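Livcombe Hardware Boards > Desktops and Towers > Old tower, CPU out or leave it in?

plollis
Posted June 13, 2021
Stripping a tower for reuse. Side panel is off and the case is on its side on the bench. The plan is to keep the board and power supply and scrap the rest. Do I lift the processor before the board comes out, or after?

somon_40
After. With the CPU in place the socket contacts are covered. Graphics card first, then the power leads, then the board.

kanagaratnam
Disagree. If the board is going into storage anyway, take the processor out while the case is still holding everything rigid. Can you post the inside?

plollis
Socket and card are both in the first one.

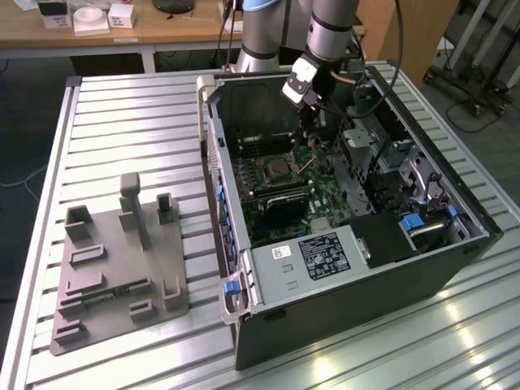
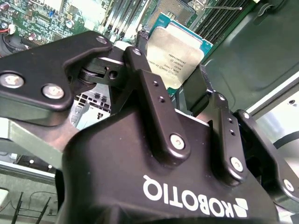
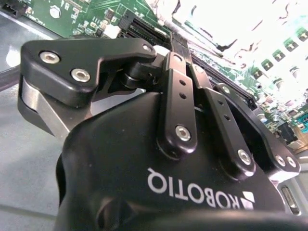 I have up to 40 of these to get through, so the order matters to me. The last batch, in April, took far too long.

somon_40
Then leave the CPUs in. Bent contacts cost more than the minute saved.

kanagaratnam
Only if you are careless with the frame. I have done 815 boards and prefer them bare. Fit a socket cover afterwards.

somon_40
And if there are no covers to hand?

kanagaratnam
Then leave it in, agreed. Either way, read the ratings on the supply label before you reuse it.

plollis
Will do. No covers here, so CPUs stay put. Card out first.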